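Laundry, Latency and a Very Good Sandwich: My Visit to the Lato Open Day

Sat 25 August

I'd been trying to get into one of the Lato open days since last November, so when a spot came up I was out of the house before breakfast. If you don't know them, Lato is the small software outfit over in Meredith that makes Plikico, a planner for folding clothes. They don't build arms. They write the part that looks at a heap of cloth and decides where to grab it, and that's the part I wanted to hear about!

The morning started with coffee and a talk on perception (long, but good, and they let us interrupt). A mug has one shape. A shirt has as many shapes as it has ways of landing on the bed, and Plikico has to find the hem, cuffs and collar in all of them. It learns from people doing the job with a pair of hand-held grippers, and the current training set stands at 2,297 episodes. I asked how many get thrown out and got a laugh and a "plenty."

Then we moved on to the bedroom setup, which was my favorite stop of the day. The white long-sleeved shirt was the one everybody crowded in to see. With one corner of the hem pinched and pulled, the creases fan out toward the middle of the shirt, and that's a state the planner cares about a lot. It wants to know how much tension is enough before the second gripper commits to a grasp. Pull too little and the fold lands crooked, pull too much and the whole shirt slides.

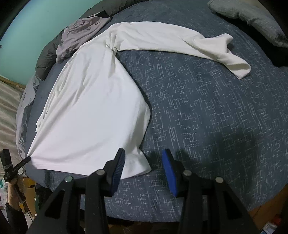 The timeline tool

Back at the desks we got to play with Zikbridge, their replay and labeling tool, and I could have stayed there all afternoon. It lines up the streams from both grippers on one timeline, so you can scrub along and see what each hand was up to at the same moment. The first version had a clock drift bug that put the left hand 97 milliseconds behind the right. Doesn't sound like much, but the model learned to hesitate before every two-handed pull! They found it by staring at plots for 3 days.

I tried labeling a clip myself and was terrible at it. Where does "reach" end and "grasp" begin? My answers and my neighbor's didn't match once, and we were sitting at the same screen.

The bit that stuck with me was the talk on heaps. When cloth is bunched up like the white piece on the right here, there's no hem to go looking for yet, so the planner scores spots it could lift from and picks again after each move. Other clothes nearby make it harder, and that pale lavender-gray pile at the top of the bed is just the sort of thing a segmentation model likes to merge with its neighbors.
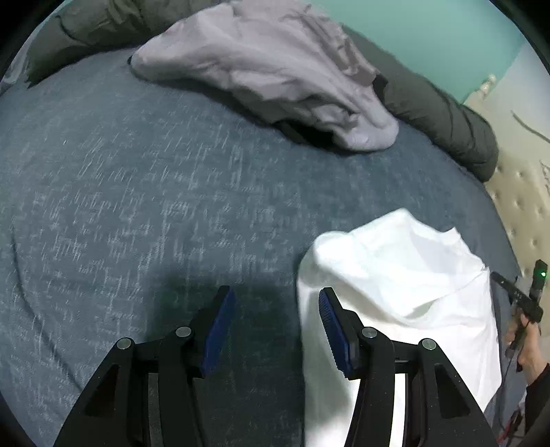
Practical stuff

Getting there: Parking in Meredith is easy before ten and awful after. I walked the last stretch from the station side and was glad of it.

Food: Sandwiches were included. Get the egg one.

How long: The full loop took me 2 hours, plus however long you hang around Zikbridge.

Kids: Fine for older ones, I'd say. The perception talk would be a slog for anybody under twelve.

Next one is planned for November and I've already put my name down. I want to see if they've got the new cloth simulator hooked up to Plikico by then, and I'm going to have another go at labeling.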